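Worktables go in at Nasstead hall, sign-ups open for July

Tue 6 January

NASSTEAD - The new worktables are in at the Carroll Street hall and the back room opens for bookings this week, after a fall of delays over the floor, the wiring and then the tables themselves.

Delivery came Monday before eight. Two trucks, one of them late. By lunch everything was up the ramp and by four the old trestles were stacked in the yard waiting for pickup. Anyone who wants one for a garage or a yard sale can have it free, but bring your own help, they are heavy and the hall can't spare anyone to carry.

The tables came from Kiromero, a school and workshop supplier, at $349 apiece. Seven of them. Money was raised through the fall supper and the calendar sale, with 114 households giving something. A last gap was closed in December by a couple who asked not to be named.

"We had people doing quilt layouts on the floor," said Glenys Gough, who runs bookings for the hall. "On their knees, with the door open. So yes, I'm pleased. Ask me again when somebody spills glue on one."

Pale tops were picked over the dark ones after some back and forth. The sewing group wanted dark, for pins. The model makers and the seed sorters wanted pale and there were more of them. Gough said a dark cloth will be kept in the cupboard for anybody who needs it.

Rules for the tables are short. Cutting mats for knives, every time. No hot pans straight on the surface. Wipe down when you finish, spray is under the sink. Groups that leave paint behind will be charged for cleaning, and that does include the kids' groups.

Chairs are a different story. The matching stools are on back order and the hall will use the old folding ones untill they show up. Some are missing feet. Please don't drag them.

Evening slots are going quickest. Monday and Thursday are full through the end of February. Mornings are wide open except for the toddler hour. Rate for the back room stays at what it was last year, pay at the desk or by check in the box.
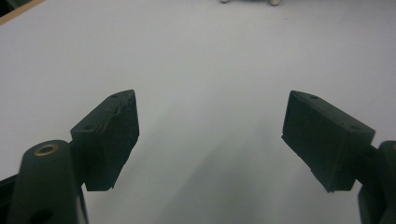

Kidus Hadgu

The hall will also take names now for the July make-and-mend week, which was called off last summer over the floor. Day places only, no evening sessions this time. Bring your own tools and lables for them, there was a mix-up with scissors the last time it ran and a few pairs never got home.

Parking is on the Carroll Street side. The rear lot is closed while the drain gets fixed, no date on that yet.

Bookings at the desk, 2 to 6 p.m. weekdays. Ask for Glenys.

More local news
Starnudlow road bridge down to one lane again
Library book drop moves to side entrance
Nasstead pool board seeks two new members
Christmas tree pickup: last streets on the list
Lost and found at the Carroll Street hall, come and look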